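August 12, 2022

Bat bench again, and I'm in a much better mood than I was in June! Finished knocking in the second Meledora blank this morning (the one with the wide grain and the slightly fat toe). It took 500 more mallet hits on the edges before they stopped denting, so the tally on the card now stands at 1,267. My wrist knows all about it.

Oiled the face and back, left the splice alone. Geum-ok thinks I've been too generous with linseed near the toe, and she's probably right, so next time it's a rag and no pouring.

Ping test after lunch. Dropped an old ball from shoulder height, 20 drops on the middle and the same again a hand's width higher. The middle sounds lovely. Higher up it still has that dull clunk the Gininham bat had before we reshaped it, and I'm wondering if the press was set too hard up there.
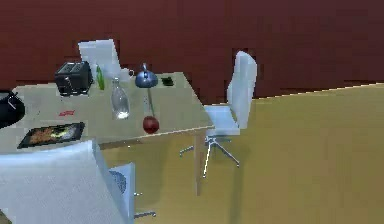
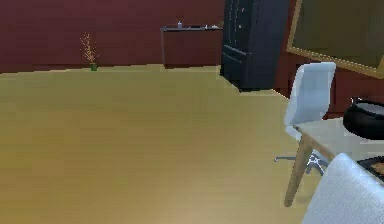 Grip next. I tried the Yoon one with the spiral rib and it rolled on crooked, so off it came (talcum powder everywhere). Went on fine the second time with the cone. Handle feels a touch thick for small hands, but that's easy to fix with one grip instead of 2.

Geum-ok Yeon is taking it to Grastach nets tomorrow, throwdowns only with old balls, no bowling machine yet please! If the clunk is still there I'll shave a bit off behind the shoulders and weigh it again. Need more sandpaper, fine grade.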